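Drastura Workshop Notes
Unit 4: Teaching a gripper to handle clothes
Soma Laboratory, Drandham

Before you start

Bring your logbook, your team's pair of grippers and one item of clothing you don't mind seeing squashed. Read the Unit 3 notes on rigid objects again if you missed the block-stacking session, as we lean on the idea of a grasp point all the way through.

Unit 4 is my favourite part of the whole course. Blocks and cups are great for learning the basics, but cloth is where things get properly interesting! A cup has one shape. A T-shirt has as many shapes as there are ways to drop it, and your policy has to cope with all of them.

4.1 Why cloth is hard

Three words to get into your notes: deformable, self-occluding, thin.

Deformable means the object changes shape when you touch it, so the plan you made before the grasp may be out of date a moment later. Self-occluding means the cloth hides parts of itself. A sleeve tucked underneath is still there, but the camera has no idea. Thin means the height difference between "holding one layer" and "holding three" can be a couple of millimetres, and from above these look much the same.

Last year's teams recorded 167 folding demonstrations between them. We kept 121 for training. Most of the rejected ones had a grasp that slipped halfway, or a hand passing between the camera and the garment. Rejected runs are still worth watching, so please don't delete yours. Move them to the "set aside" folder and write one line on what went wrong.

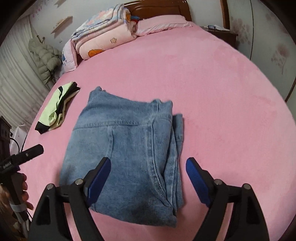
Denim is a lovely material to begin with. It is stiff enough to hold a fold while you think, it doesn't slither about like sportswear, and it is covered in landmarks. Look at the seams on the folded jeans: there is one running across the upper part with the fabric puckered along it, a short one coming down from that, and a thicker double-stitched one down the right side. Every one of those is something a vision model can latch on to. Now look at the narrow under-layer poking out past the main stack on the right. Does your grasp need to include it or leave it behind? Decide before you close the fingers, and write the decision down, because the person labelling your data can't read your mind.

4.2 Choosing a grasp point

For a folded garment, begin with the folded edge. Both layers are joined there, so they come up together. Open edges tend to peel apart, and you end up lifting the top layer while the rest stays put.

Approach with the fingers open wider than you think you need. Go down until the tips just press the surface, close slowly, then lift a small way and pause. That pause is gold in the recording! It gives the model a clear view of what has been picked up.

Avoid thick corners where several seams meet. They feel secure, but the bundle twists as it rises and the fold is lost.

4.3 Backgrounds

Plain and matt is easiest. A single-colour sheet works well as long as it contrasts with the garment. Pull it flat first: a wrinkle in the sheet looks a lot like the edge of a sleeve. Once your plain-background runs are going smoothly, try a patterned cover and see how much worse things get. (Much worse, usually. Enjoy it.)

4.4 Exercise: the Tshabalala fold

Work in teams of 2. One person demonstrates, the other keeps the log, then swap.

Lay the trousers flat, legs together. Fold one leg over the other. Bring the hems up to the waistband, then fold once more. Each team records 26 runs, half from each demonstrator. Vary the starting angle every time, and leave the garment slightly crooked in a few of them.

In your log, note for each run: garment, starting angle, where you grasped first, whether you had to regrasp, and anything odd.

4.5 To think about before Unit 5

How would you tell from a single view that a fold is finished? What would you need to add to your log to train a model that can recover from a dropped corner? Socks: one object or two?

Copy your recordings to the Drastura drive before you leave, and put the grippers back on charge.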